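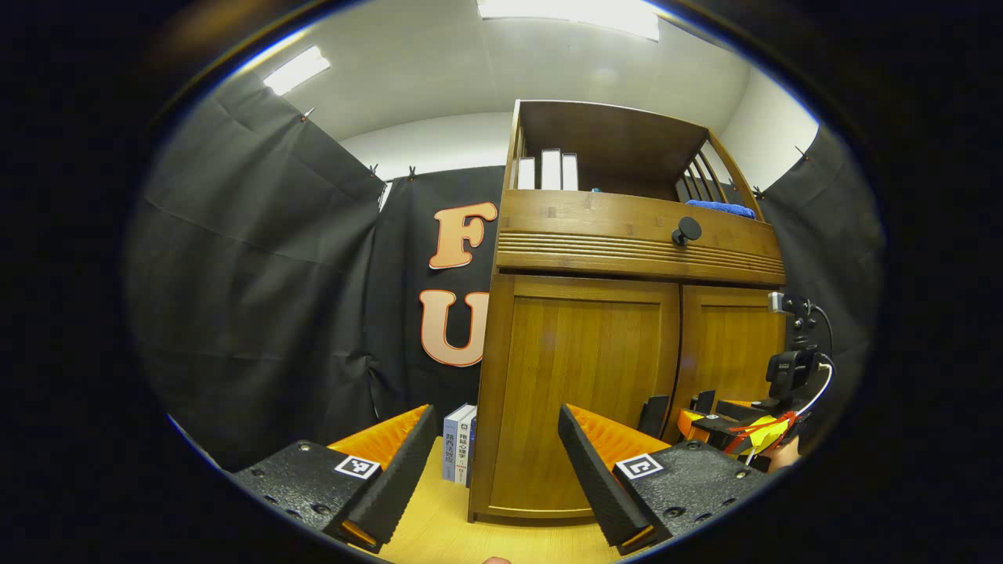
老柜子打开一股味道，散了很久还是有，怎么办？
发帖人：Kido
发表于 2023年5月27日　浏览 3,893　回答 2

各位邻居好，第一次在这里发帖，写得啰嗦一点，请大家多包涵。

我家最近从老房子搬到现在这边，带过来一个双开门的木柜子，是我外婆留下来的，少说也跟了我们家几十年。搬家的时候家里人都劝我别要了，说买个新的又轻又方便，可是我舍不得，小时候外婆的饼干和毛线都收在里面，闻到那个木头味就觉得踏实。

问题也恰恰出在味道上。二月份搬过来以后，我把它放在北边的小房间里，那间屋子采光不好，窗户又小。过了一阵子我打开柜门想放被子，一股闷闷的味道扑出来，说是霉味吧，又带点樟脑丸的味道，还有一点点像旧书。我用手电筒照了半天，没有看到明显的霉斑，只是背板靠墙那一面摸起来凉凉的，有点潮。

我试过的办法有：里面放了一碗白醋过夜（第二天变成醋味加霉味，更难受了），放过茶叶包，放过超市卖的竹炭包，还把门敞开吹了两天电扇。每次都是好一点，关上门过几天又回来。我先生说干脆里面刷一层油漆，把味道封住，我有点下不了手，怕刷坏了就再也回不来了。

想请教大家：这种味道到底是从哪里来的？能不能在不刷漆的情况下去掉？还有，被子和冬天的衣服我什么时候才敢放进去？现在都堆在沙发上，家里来客人都没地方坐。先谢谢大家了！

Plosteo 的回答（已被提问者采纳）

看到你写外婆的饼干和毛线，心里一下子就软了。我自己家也有两件老家具，一个是柜子，一个是樟木箱，折腾味道这件事我算是有点经验，慢慢跟你讲，你别着急。

先说味道从哪里来。你形容得很仔细，我猜是几样东西叠在一起了。老木头放在不通风的屋子里会吸潮气，樟脑丸的味道又特别容易钻进木头里，天气一潮就往外冒，所以你每次觉得好了，关上门又回来。你说背板摸起来潮，这一点我最在意。柜子要是紧贴着外墙放，后面的空气不走，你里面放多少炭包都只是在跟墙壁较劲。

所以第一步请先把柜子挪出来，离墙至少留一个巴掌的距离，顺便看看墙面有没有返潮、起皮或者发黑。如果墙有问题，要先处理墙。我当年就是没看墙，白白忙了一个春天，后来挪开柜子一看，踢脚线上面一大片灰绿色，吓得我当天就打电话找人来看。

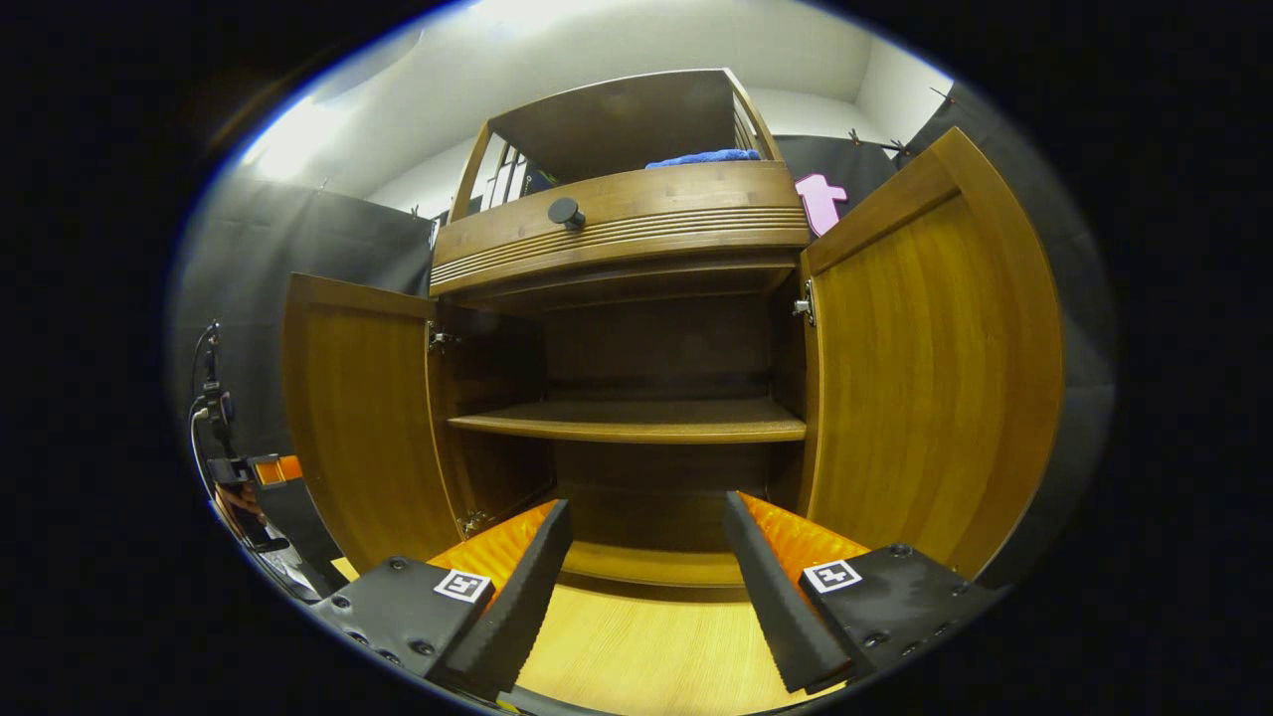 挪好以后再做清洁。能拆下来的层板都拆下来，不能拆的就算了，老家具的榫头经不起硬撬。先用干的软毛刷和吸尘器把角落里的灰清一遍，合页旁边、层板底下、门板边框的凹槽里都别漏掉，那些地方最会藏灰。然后用温水加一点点中性洗洁精，毛巾一定要拧到很干，顺着木纹擦，擦完马上换一条干布再擦一次。千万不要拿水去冲，也不要用漂白水，木头颜色会花掉，后悔都来不及。

擦完就是晾。柜门全开，放在通风的阴凉处，不要搬到大太阳底下暴晒，老木头猛晒容易开裂，门板一变形就关不拢了。我那个柜子前前后后晾了九天，中间碰上下雨，就关窗开除湿机。那几天家里像个仓库，走路都要侧着身子，不过真的值得。

晾透以后如果还有一点味道，可以用小苏打。找几个浅碟子，每层放一碟，关上门，隔几天换一次。小苏打比醋温和，不会留下新的味道。咖啡渣我不推荐，没有彻底烘干的话自己就会发霉，我上过当的。

再不行，才轮到细砂纸。只磨柜子里面没有上漆的地方，用细一点的，轻轻磨掉表面薄薄一层，把粉尘吸干净，再薄薄上一层虫胶漆。虫胶漆封味道的效果不错，颜色也自然，不像油漆那样把木纹都盖掉。磨的时候记得戴口罩，先找一个看不见的角落试一小块，满意了再做整面。你先生的想法其实方向没错，只是顺序要排在最后，潮气没走干净就封起来，以后会更麻烦。

至于被子什么时候能放，我的土办法是放一条洗干净的旧毛巾进去，关门两天，拿出来闻。毛巾没有味道，就可以放了。放的时候也别塞得太满，给空气留点路。梅雨季里隔三差五开开门，让它透透气。

祝你早日把沙发腾出来，也祝外婆的柜子再陪你们很多年！

Cadel 的回答

买个除湿机就好了，别的都不用搞。我家放了一台，柜子衣服鞋子全都没味道。竹炭包那种东西没什么用，吸满了就是个摆设。

另外樟脑丸以后不要再放了，味道太冲，要防虫就放点樟木块。

评论

Kido：谢谢两位！今天和先生把柜子挪出来了，墙脚果然有一小块起皮，摸着软软的，已经约了师傅过来看。层板拆不下来，我就照说的没有硬撬，先用刷子把角落的灰扫了一遍，扫出来好多碎毛线头，看了半天舍不得扔。

Plosteo：毛线头找个小瓶子装起来吧，多好的纪念。墙修好以后也要等它干透再把柜子推回去，修墙师傅说能推了，你再多等几天也不吃亏。

Ko：借楼问一下，虫胶漆上完要多久才能放衣服？我家是五斗柜，抽屉里面也有味道。

Plosteo：薄涂的话表面干得很快，不过我会让抽屉敞着再放一个星期，闻不到酒精味了再放衣服。抽屉的滑轨和侧边不要涂，涂厚了会卡住，到时候拉都拉不开。

Ko：好的，谢谢，我先从擦灰开始。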